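The Table Stays, the Room Changes

When Nathalie Melnyk bought the second-floor apartment on Marín Street, the dining room measured nine feet by eleven and came with a chandelier hung for a much bigger table than hers. She had a drop-leaf from her aunt, four chairs that did not match it, and family who came to dinner in groups of eight.

"I kept looking at big tables," she says. "Then I would put tape on the floor where the table would go, and there was no way to get to the kitchen."

Small dining rooms are common in the older buildings on this side of town, and the people who live in them tend to make the same first mistake. They shop for the table before they have worked out how far a chair slides back. A seated adult needs the chair to come out 30 inches or so from the table edge, and a person walking behind needs more than that. In a nine-foot room, those numbers leave a table 36 inches wide if there is a walkway on one side only.

Melnyk settled on a narrow rectangle with one leaf that stores under the top. Closed, it seats four. Open, it seats six, and eight if two of them are children. It came from Stistora, a furniture shop that sells mostly floor samples and returns, and cost $654 with delivery. The same table in walnut was $982. She took the ash.

Aitana Aguirre has sold dining furniture at Stistora for eleven years and now does home visits for customers who are stuck. She carries a tape measure and a roll of brown paper. The paper gets cut to the size of the tabletop and laid on the floor for two or three days, and the household walks around it.

"People call me on the second day," Aguirre says. "They say, we keep stepping on the corner. So we cut the corner off, and then we talk about an oval."

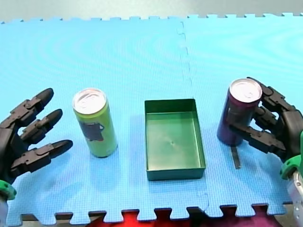
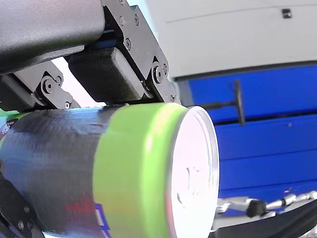

Surface is the next decision, and it gets less thought than it should. An oiled top can be repaired at home with a rag and an hour of work, but it marks easily. A lacquered one shrugs off most spills until the finish chips, and then it has to go to a shop. Aguirre asks customers what happens at the table between meals, and the answers are homework, sewing, bills, puzzles and a laptop that never leaves. For those hours she recommends a cover that can take some abuse. Interlocking foam tiles, such as the blue ones with the puzzle edges, cover nearly a whole tabletop and come apart again for storage. A felt pad with a vinyl face does the same job and can stay on under a tablecloth.

Melnyk uses a pad. She had it cut for the closed table and has never bothered to buy one for the leaf.

Chairs took her longer than the table. The old four had arms, and the arms would not go under the top. She replaced them with six armless chairs from Tirnard at $168 each and kept two of the old ones in the bedroom, where they hold clothes most of the year. Chairs with arms need checking against the apron, the strip of wood that runs under the top, since it often hangs three or four inches lower than people expect.

A bench was considered. It would have gone against the long wall and saved a foot of floor. Her mother said she would not climb over anyone to get to the salad, and the bench was dropped.

Lighting came last. The chandelier was centered on the ceiling, but the table had to sit off center to keep the walkway clear, so the light fell on the wrong end. An electrician wanted $600 to move the box. Melnyk bought a Prillow pendant with a long cord and swagged it from a ceiling hook 14 inches over. The bottom of the shade hangs 32 inches above the table, low enough to light the plates and high enough to see the person on the other side.

The rug is gone. It had been five by seven, and every time a chair went back, the rear legs dropped off the edge. To stay under the chairs it would have needed to be seven by nine, which would have covered the heating vent by the window. She rolled it up in March and put felt dots on the chair legs.

Storage is still a problem. The good dishes are in a cabinet in the hall, and the tablecloths are in a box under the bed. Aguirre has suggested a wall-mounted shelf 10 inches deep along the short wall, set above chair height. Melnyk has the brown paper taped up there now, and she plans to leave it until after the next big dinner.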